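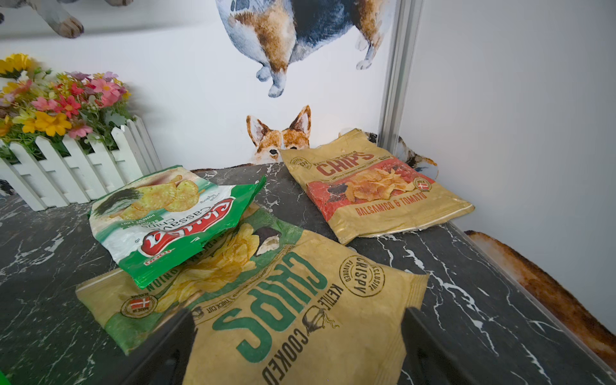
Wrist camera comparison, bag picking. Same arm, same parallel gripper, same controller for every run. Only the camera changes. Notes follow.

Camera A is the Stakdale unit, wide lens, fixed focus. Camera B is the Clanton, narrower, with autofocus. Both sit on the same bracket, so the fingertips stay in view with either one.

Chip bags are a fair test for this. They are shiny, they change shape on every touch, and they overlap. A yellow bag with a green one lying across its top edge is about the hardest layout on our list.

230 picks per camera, split over 20 layouts. A missed edge counts as a fail even if the bag comes up on the second try.

Stakdale: 11 fails. Clanton: 41. I expected the gap to go the other way, given the sharper picture from the Clanton.

Most of the Clanton fails come from focus hunting. The fingers are dark and close to the lens, and the autofocus keeps picking them over the bag. With focus locked it does better, but I have not rerun the full set.

The Stakdale leaves the fingers blurred and the table sharp – fine for us, the finger position comes from the encoders anyway.

Finger pads were the flat Becerra ones we have used since March. The ribbed Uvov pads grip crimped edges better but leave marks on the film. Separate test.

Next up is the Clanton with locked focus, same layouts, same lighting. Numbers go in this thread.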